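About Bistton Audio

Bistton Audio repairs and rebuilds loudspeakers, and makes a small line of its own. We started as a repair counter inside the Janetti music store, fixing blown woofers and torn surrounds for local bands and churches. The counter outgrew the store, and we moved to our present shop on Ledesma Street, where we now have 43 employees.

What we do

Most of our work is still repair. We re-cone drivers, rebuild crossovers and refinish cabinets for home, studio and stage speakers. Last year 520 pairs came through the shop. We quote before we start, and the quote is the price you pay. If a speaker can't be repaired at a sensible cost, we say so and send it back.

Our own speakers carry the Breneo name. There are 4 models in the range: two bookshelf, one floor-standing and one wall-mounted for restaurants, classrooms and waiting rooms. All of them are assembled and tested at Ledesma Street. Replacement drivers for every Breneo model, including the ones we no longer sell, are kept in stock.

How we test

Each repaired pair is measured left against right before it is packed. The two speakers have to match within our published limits. Then they play for 30 hours at moderate volume and are measured again. A printed copy of both results goes in the box with your invoice.
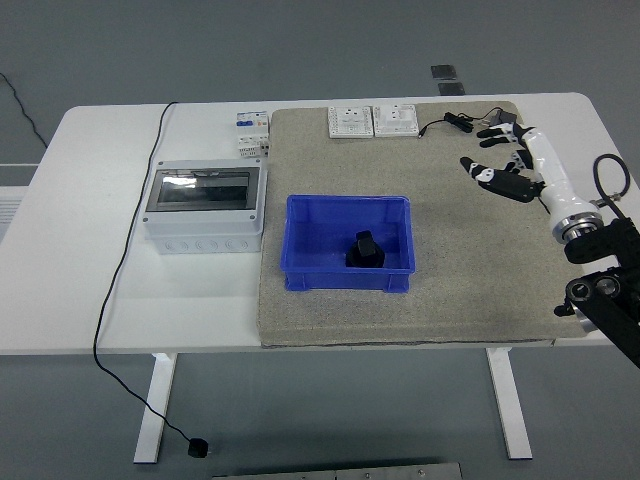
The installation side of the company grew out of the wall-mounted Breneo. Customers wanted someone to hang the speakers, run the cable and set the levels, so we trained our own crew to do it. They also plan where power is needed for amplifiers and powered subwoofers. White square wall sockets like the two lying side by side at the back of the mat suit most painted rooms, and we talk through their placement with you before any wall is opened. Electrical work is done by licensed electricians.

Visiting us

The listening room is open by appointment. You are welcome to bring your own amplifier and records. Repairs can be dropped off at the front counter during business hours or shipped to us in their original cartons. The shop closes for the first week of July each year, and turnaround is a little longer after that.

Page last updated Jun 25, 2026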